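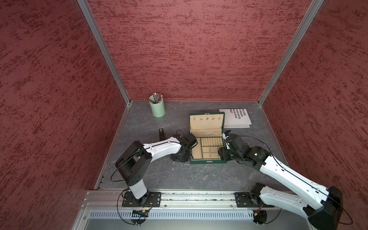
# Two-arm team packs a jewelry box, heads for the Pinach round

The Zarnden robotics club has its entry for the Pinach student challenge, and it's a fiddly one. Two arms, one green jewelry box, one silver chain that will not hold still. The task: get the chain off the tabletop and into the box, then close the lid. No hands allowed once the run starts.

The club meets after classes in the old drafting room on the second floor and has been at it since August. First few weeks went mostly on cables. Then on the rail, which had to come off and go back on when the arms turned out to be mounted too close together. Then on the software, which is still being worked on as of this writing.

**Why jewelry?** Students picked it themselves. Last year's entry stacked plastic cups, did fine, bored everybody including the people who built it. This time they wanted something small and floppy. A chain bunches up, slides, hooks on a finger of the gripper and comes along for the ride when you don't want it. The box doesn't help either - little square compartments, ring rolls, a lid on a hinge. Drop the chain across two compartments and it counts as a miss under the club's own house rules, which are stricter than the ones Pinach sent over.

The plan is to split the work. Left arm goes for the chain, right arm looks after the box. Sounds simple. In practice the two have to stay out of each other's way over a space not much bigger than a dinner tray, and a lot of the recent sessions have been about who moves first.

The other stuff on the table stays put on purpose. Challenge rules say the work area can't be bare, so the club has its pencil cup toward the back and a book lying flat behind the box. Knock over the cup and the run is scored zero. It has happened. More than once, according to the whiteboard.

The software side is called Julludik, after a running joke from the first year of the club that no current member can explain. It learns from practice runs steered by hand by the students, and the club has recorded 251 of those so far. Target is 500 before the trip. That's a lot of chain. Members sign up for slots at lunch and after school, and the sign-up sheet is full through the end of the month, though there are usually gaps if somebody has practice or a dentist appointment.

Best stretch yet came last week, when the arms put the chain in the right place several times in a row before the left one started missing short. Cause still being looked at. Current theory is a loose screw at the base, rival theory is the lighting. The lid is a seperate problem. Closing it gently is fine, closing it all the way so the clasp catches is hit or miss.

Money: Le Roux, the hardware store on the corner, put in $200 toward spare motors and shipping, and let the club raid its bin of odd bolts. The school is covering the bus. Still short on a travel case for the arms - if anybody has a hard case sitting in a garage, long enough for the rail, the club would like to hear about it. Foam not needed, there is plenty of foam.

The Pinach round gives each team two runs on the day, better one counts. Judges look at time, where the chain ends up, and whether anything else on the table got moved. There's also a short talk, which the club has not started writing. Volunteers to do the talking are welcome, no robotics experience required, you just need to be loud enough for a gym.

An open practice is planned before the team leaves. Doors at 4 p.m., drafting room, families welcome. Please dont lean on the table. New members can join at any point in the year, and the club is short of people who like labeling files.

Results will be posted here after the round.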